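Drakcombe Herd Health Group, minutes, 7/5/22
Written up by Liam Brennan, so blame me for the typos!

I got us going a little late (my fault, the gate was stuck) and we went straight to the water medication records left over from April.

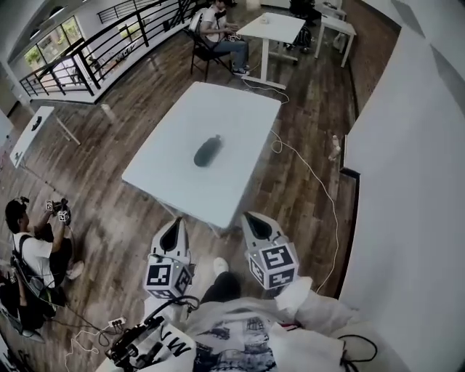 Barn Records

I read out the treatment log for the grower barns. We had 1,866 pigs on the books and 191 of them got an individual shot for coughing or lameness, with the withdrawal dates all filled in. Two entries had no dose written down, so I'm chasing those with the Plikora barn this week.

Ó Gríofa asked if we could quit treating whole pens when only a few pigs are off their feed. Long talk on that one! We agreed to call the vet first on any pen treatment, and I'll tape the number up by the medicine fridge.

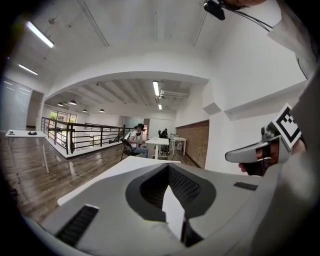
A railing, a table and a pair of grippers were all in the room.

Next up was the Cluririco vaccine plan. I like it, but about 5 of the older sow folders need sorting before we can start, and I said I'd do them (yes, me again). Motion to go ahead once they're in order, carried.
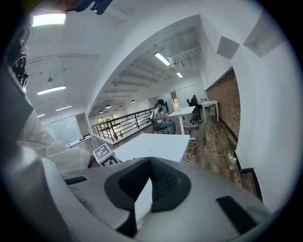
Who keeps the treatment log if the barn manager is away?
Whoever gives the shot writes it up the same day, and I check the pages when I pick up the feed sheets.

We closed after a quick word on boot washing.

Recent items
Boot wash stations: who fills them
April minutes
Sow vaccine plan, first draft

Contact the group | Copyright Drakcombe Herd Health Group | Back to top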